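Sim grasp notebook, Dosach scenes
10 July 2021

Picking up from the March notes. Question is still the same: does the wrist view alone carry enough to tell a firm hold from a marginal one on long thin stuff, or do we need the finger force channel in the policy input. Jianguo Cui says force. I say lets see. Sword object today, hilt up, blade between the fingers.
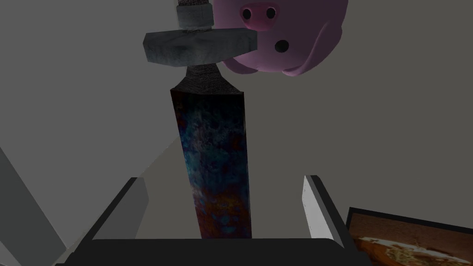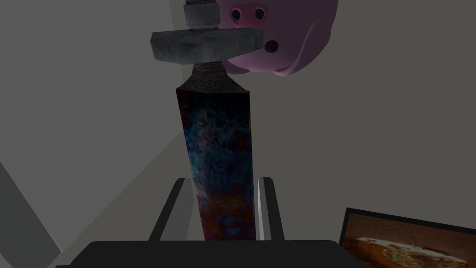 Wrist view, sword upright between the fingers, pig behind the hilt at upper right. Same room both times.

Setup. Letton is the sim build, Tostow does the scene sampling, Bite is our grasp scorer. All on the versions from last entry except Bite, which I rebuilt this morning with the new contact margin. Old scores NOT comparable, do not paste them in the same table (did this once already).

Sword is a pain because it's long, flat on the faces, and most of the mass in our model is up at the guard. Grab it low on the blade and you get a long lever over the fingertips. Any pitch error and it wants to go over. Good test for that reason. The mug and the box are too easy, everything scores high and you learn nothing.

Ran 179 trials. Protocol: close, hold, lift straight up, then 4 small wrist rotations, then score. Pass = slip under the limit for the whole sequence and no finger contact lost.

Two policies:
A - wrist camera only
B - wrist camera plus finger force

Same seeds for both, start poses shared. Distractors on, textures on, lighting fixed. Texture randomization stays off for the background until the next batch, one change at a time.

First result, and I didn't expect it: A and B pass at nearly the same rate when the blade starts square to the fingers. Force buys nothing there. Once the start yaw is off by more than 6 degrees they split, and B is clearly ahead. A keeps closing as if the faces are flush and gets an edge contact. Then it goes on the second or third rotation, hardly ever on the lift.

So the lift test by itself is too kind. If we'd stopped at lift like the March runs we'd have called it a tie. Need to go back and redo the March objects with rotations added, sorry.

Second thing. Looked at where A goes wrong by masking parts of the wrist image before it goes in. Mask the guard and A gets worse across the board. Mask the lower blade near the fingers, hardly any change. Which is backwards from what I want, the contact is down there. My guess is it reads tilt off the guard since it's the big wide horizontal thing in view, and ignores the part that's being held. Would explain the yaw problem too: small yaw hardly moves the guard outline but matters a lot at the fingers.

Masking the pig: small drop, inside the noise i think. Masking the picture in the lower right corner: nothing. Good, so it isn't leaning on the clutter much. Should repeat with the clutter moved instead of masked, a gray rectangle is its own kind of clutter.

Worth noting how little of the right finger's inner face you get from some wrist poses. Broad bright surface in one, thin strip in another. If A is supposed to judge flush contact from that it's asking a lot. Jianguo suggested rendering a second camera from the palm side. Can try but then it's not the same comparison, and we don't have room for it on the real hand anyway.

Problems:
- Bite crashed at trial 66, contact list came back empty and it divided by it. Patched, returns zero score now. Reran from there with same seed, matches up to the crash.
- Tostow still sometimes spawns the object already touching a finger. Those get thrown out before the count but it's slow. Need the clearance check before physics starts, not after.
- Log for policy B has the force columns swapped left/right. Doesnt change pass/fail. Does change any plot of them. Fix in the reader, leave raw files alone.

Friction: left at default for all of this. I know. The edge contact failures may be partly the friction model giving up too early on a line contact. Before anyone believes the yaw result we need one sweep, low/default/high, on a small set of seeds. If the split goes away at high friction then it's a sim thing and we say so.

Todo
friction sweep first
redo March objects w/ rotations
move clutter test
crop the guard out during training for A, see if it starts looking at the fingers
ask Jianguo for the finger pad numbers off the real hand, the ones in the Letton config look made up

Runs saved under dosach/sword, both policies, seeds in the text file next to them. Sweep going overnight if the queue clears.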